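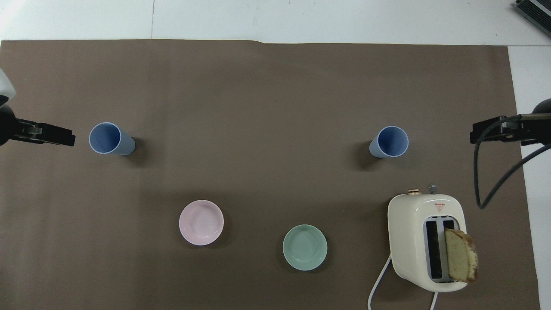
How to Cover a White Table with Brown Paper Before Craft Work

Supplies

1 roll of matte brown wrapping paper
Scissors
Masking tape, if your table is smooth
Soft cloth
Two plastic cups
Long ruler

I have a white table and I love it, but white is not a kind color when you work with paint and glue. After some years mine has gray specks and small smudges that do not go away anymore. So now I put brown paper on it every time. It takes 5 minutes and it saves me a lot of scrubbing.

Step 1. Wipe the table

Use a cloth that is only a little damp and let the table dry completely. If there is one crumb under the paper, you will feel it with the brush later. When your tabletop is made from two panels, clean also the seam between them. Dry paint likes to stay in there.

Step 2. Cut the paper

Measure the place where you will work, not the whole table. I like to leave a white band free at the back and a narrower one at the side. There I can put my phone or a plate with my sandwich, and they stay away from the paint.

My roll is from Woden and it is 24 inches wide. For a deep table this is not enough, so you can put two pieces with a small overlap. Cut with long, slow movements of the scissors. My edge always comes out a bit wavy and I leave it like this. If you want a straight one, draw a line with the ruler first.

Step 3. Make it flat

Paper from a roll wants to go back to being a roll. Turn it so the curl looks down to the table, then move your hand from the middle to the outside. Small creases are no problem for painting. For cutting thin card they can disturb, so in this case take a fresh sheet.

Tape the corners with short pieces. I use the Cuven tape because it comes off easily, but any low-tack masking tape is good. Please test it first on a hidden place if your table is painted.

Step 4. Put the cups

Light blue plastic cups are what I use, one for washing the brush and one for clean water. Put them in the upper half of the paper, with free space in front of you. Then you don't pass with your sleeve over them all the time. Fill them only to the half - a plastic cup is light and falls easily when it is almost empty or too full.

Step 5. Change the paper

I keep one sheet until it has wet spots or too many scuffs. With pencils and dry glue it can stay for weeks. With watercolor I change it after 2 sessions. Lift the corners to the middle and fold, so the dry bits stay inside.

If color went through the paper

Wipe it immediately with warm water and a drop of dish soap. Don't use the rough side of the sponge, it makes the white surface dull and the next stain goes in deeper.

Siham Salem
Last updated August 2019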